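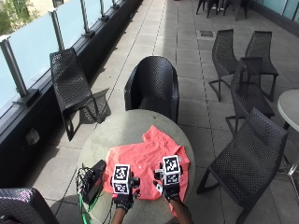 Slide 2. What we are asking for

Say the total first: 2,424 dollars for the January round. Then say what it covers. It pays for two pairs of marker gloves from Pallix, spare cubes, cables, and one hand-held gripper tool from Ravby. It does not pay for a robot arm. The arm is a separate request and comes later in the year.

People will ask why we want gloves before an arm. Folding clothes is the task we picked, and we need recordings of hands doing it before we can say what size of arm or what kind of fingers to buy. Shirts are hard to plan for. They wrinkle, the sleeves stick out, and knit fabric bunches up under the hand.

Point out the cables. They hang over the side of the table. The first budget had no line for cable clips or longer leads, and the new one does. It is 33 dollars. Leave it in even if someone calls it small. 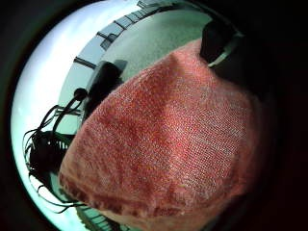
The Ravby tool is quoted without a carrying case. Add 200 dollars if we plan to move it between the Praltberg office and the Türkmen building. I think we should, as both sites want time with it. If the answer is no, the tool stays at Praltberg and Türkmen books days there.

Delivery on the gloves is slower than on the tool. Order those first.

Working outdoors costs us nothing in rent, but we need to budget for shade. Hard sun and sharp shadows on a table are a problem we would sooner test than guess at. One umbrella and base, price still open. Do not give a number if asked. 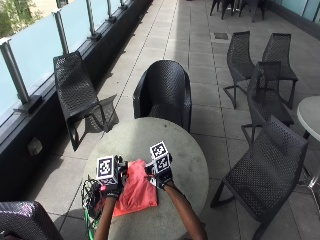 Slide 5. What we need decided

Approve the gloves and the tool together, or the gloves alone. The gloves alone still let us start.

Name one person at each site to sign for equipment.

Carrying case, yes or no.

Stop here for questions. The quotes are on slide 6 if anyone wants to see them.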